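Darnia Slatted Rack, Natural Wood – Review
Posted September 18, 2019 by Gergely Vida

I bought the Darnia slatted rack for the small cartons that pile up on our workbench. I had been using a Leung wire tray before that, and cartons kept tipping into the gaps. The Darnia costs a little more. I have been using it since May and paid for it myself.

What it is
A low rack in light natural wood. Narrow slats run front to back between two side rails, with a solid rail across the front and short legs at the front corners. There is no finish that I can detect and mine came with no smell. It arrived in one piece, wrapped in paper, with 2 felt pads in a bag. I left the pads off.

Fit on the bench
It sits at the middle of the far edge of the bench and leaves the rest of the top free for sorting. The color is close to the paler strips in the benchtop. I load it from the right and stand the cartons upright, red next to blue.
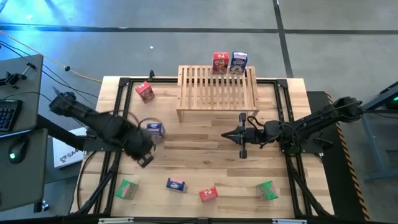

Sorting by color
The rack has no dividers, so the columns are up to you. I keep green on the left, red in the middle and blue on the right, one carton behind another from the back. Small food cartons stand well enough this way, though one will lean if it has nothing in front of it. The side rails are high enough to stop the outer columns from sliding off.

Getting a carton out of the middle of a column is easy if the front part of the rack is clear. When it is full you have to take the front one out first. I leave the near part of the slats open for that reason.

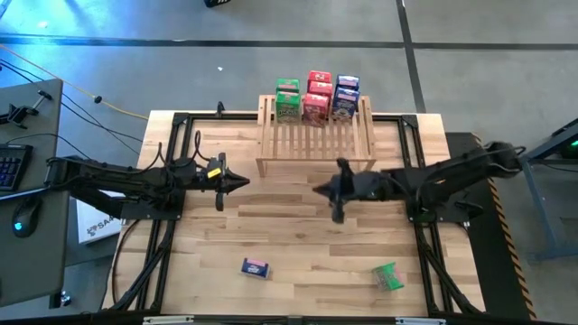
Cleaning is simple. Crumbs and cardboard dust fall through the slats, and every couple of weeks I lift the rack and wipe underneath. The slats themselves get a dry brush. I have not put water on it.

Complaints
One slat on mine had a rough edge and needed a minute with sandpaper. The label on the underside left glue behind. Darnia sells it in one width only, and I would have taken a wider one. The Jestix version comes in two widths but has no front rail, and I want the rail.

Four out of five. I have ordered a second one for the pantry.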